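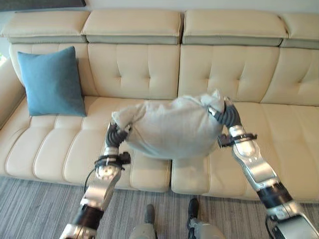 Cream leather sofa with padded headrests along the back.

How to lead a four-week psalm study at home
By Gobnait Breathnach

These are the notes I give to people in the Skisville parish who have offered to host a study for the first time. They cover two psalms, 46 and 130, with two evenings on each. You don't need any training or Hebrew. You do need a Bible you are comfortable reading aloud from and a free evening each week. Ours is Thursday.

Before you start

Invite six to eight people. With fewer than five, one absence is felt, and with more than ten the quieter ones stop talking. Tell everyone the start and finish time when you invite them. We go from 7:30 to 8:45 and tea comes after, so anyone with an early morning can leave without missing the study.

Ask people to bring whatever translation they own. Have one translation printed for everybody as well, in large type with wide margins and the verse numbers left in. Check the copyright page of that translation for how many verses you may copy. Most allow a whole short psalm for a small group.

Read both psalms yourself every day for a week before the first evening. Write down the questions that come up and don't look up the answers yet.

Step 1. Open the same way each week

Light a candle if that is your custom. Give people a minute of silence, then say a short prayer. Someone else can take this over from the second week, but ask them in advance.

Step 2. Read the psalm aloud three times

The first reading is by you, slowly. The second is by someone using a different translation. For the third, go around the room a verse each, and let anyone pass.

In Psalm 46 you will meet the word Selah. Its exact meaning is uncertain, and it is often taken as a direction to the musicians. We don't read it out. We stop for a breath where it appears.

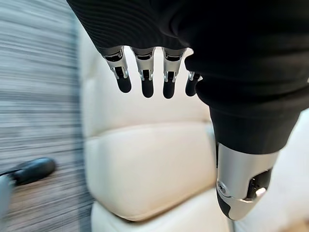 Step 3. Mark the page

Hand out pencils. Give everyone five minutes to underline repeated words and put a question mark beside anything they don't follow. In Psalm 46 they should find the refrain in verses 7 and 11. In Psalm 130 they should find the watchmen waiting for the morning, said twice over in verse 6. If they miss these, read the verses again and wait.

Step 4. Talk about the text first

Start with what the psalm says. Questions that have worked for us:

Who is speaking, and to whom?
Where does the speaker change?
What is the speaker afraid of?
What does the speaker ask for, and what is simply stated?

Keep to this for half an hour. People will want to jump ahead to their own lives, particularly with "Out of the depths". Ask them to hold on to the thought and come back to it in the next step.

Step 5. Then talk about your own week

Ask one question only. For Psalm 46 I use "Where have you found it hard to be still?" For Psalm 130 I use "What are you waiting for?" Go around once without discussion. Nobody has to answer. What is said here stays in the room, and it's worth saying so each week.

Step 6. Close on time

Say the psalm together, add the Lord's Prayer, and finish. If a conversation is still going, it can carry on over tea.

What changes over the four weeks

Week 1: Psalm 46, all six steps.
Week 2: Psalm 46 again. Skip the marking and bring a hymn based on it. "A Mighty Fortress" is the usual choice.
Week 3: Psalm 130, all six steps. Mention that it is one of the Songs of Ascents, which run from 120 to 134.
Week 4: Psalm 130 again. Ask each person to write the psalm out in their own words before they come. Read these aloud in place of the third reading.

Common problems

One person does most of the talking. Go around the room in order for a question or two, starting on the other side.

Someone asks something you can't answer. Say you don't know, write it down, and ask your minister. Jarlath Cronin has answered many of mine at the church door.

Someone is upset. Let them be upset. Offer to sit with them after the others have gone, and phone the next day.

Printed sheets for both psalms are on the table at the back of the church.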